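중고 데스크톱 본체 분해와 재조립, 자주 묻는 질문

Damum 부품 재사용 안내 / 2024년 6월 1일 고침

질문이 5월에 많이 들어와서 답을 모아 적었습니다. 제 한국어가 조금 딱딱해도 이해해 주시기 바랍니다.

본체를 세워 놓고 작업해도 됩니까?
눕혀 놓고 하는 것을 권합니다. 전원 코드를 먼저 뽑고 옆판을 떼어 주십시오.
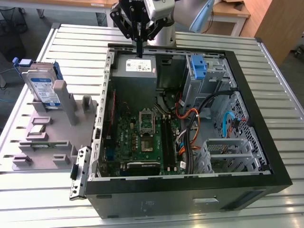 전원 공급 장치는 교체하기 전에 라벨부터 읽어야 합니다. 정격 출력과 입력 전압이 거기에 적혀 있습니다. 이 본체처럼 흰 라벨이 위를 향하고 있으면 장치를 빼지 않아도 확인할 수 있습니다. 라벨이 안쪽에 있는 모델은 나사를 풀고 꺼내서 읽습니다.

CPU를 뺀 소켓은 어떻게 보관합니까?
손가락으로 접점을 만지지 마십시오. 보호 덮개가 있으면 바로 씌웁니다. 덮개만 필요하신 분에게는 Jaritz 창구에서 44개까지 나누어 드립니다.

메모리는 어느 쪽부터 빼야 합니까?
순서는 상관이 없습니다. 슬롯 양쪽 끝의 걸쇠를 바깥으로 벌리면 메모리가 조금 올라옵니다. 그 다음에 가장자리를 잡고 똑바로 위로 뽑습니다.

케이블은 전부 분리합니까?
메인보드를 꺼낼 경우에만 전부 분리합니다. 커넥터의 잠금 부분을 누르면서 당기고, 전선을 잡고 당기지 않습니다. 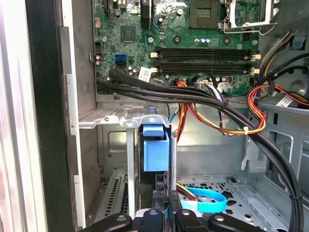
케이블 묶음은 풀기 전에 종이에 길을 그려 두는 것이 좋다고 한 독자가 의견을 보내 주셨습니다. 그분은 그림 없이 조립하다가 드라이브 전원선이 짧아져서 처음부터 다시 했다고 합니다. 좋은 방법이라고 생각하여 안내에 넣었습니다.

분해에 시간이 얼마나 걸립니까?
처음 하시는 분은 약 30분을 잡으시면 됩니다.

떼어 낸 부품도 받습니까?
네, Lemitz 접수처에서 받습니다. 메모리와 드라이브는 봉투를 따로 하여 넣어 주십시오.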